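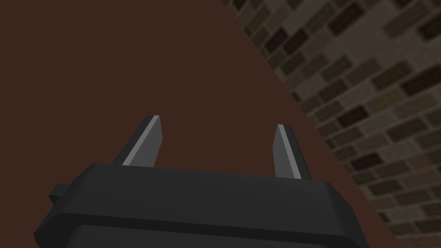

26 May 2019

Open day at the Casham lab in Millivwood. Got there before ten, parked behind the loading dock, signed in. Most of the morning was simulation, which suited me.

Vaughan Tamihana ran the first session. Two-finger gripper, open, seen from just behind it, plain brown surface, brick wall off to the side. The scene is kept simple so the physics step stays cheap. He had 168 runs logged since March and went through the failures first. Most came from contact friction set too high in the model, so parts stuck to the fingers on release. He dropped the value and reran 50 of them. I asked what timestep he used and he said 5 ms, which is coarser than I would have picked. He agreed it hides some bounce.

Dace Hunt from Irard took the second half, on moving the controller over to the hardware. Her main point was latency. The simulated gripper closes when told; the real one lags, and the lag changes with load. She adds a random delay during training. No figures on the slide, so I will write and ask for them.

Seven of us stayed for the Simard planner demo after lunch. It replans slowly near joint limits. Same complaint I had with our own.

To do: check our friction values against Vaughan's, try random delay on the test bench, find the visitor badge and mail it back. Home by six. Rain on the highway most of the way.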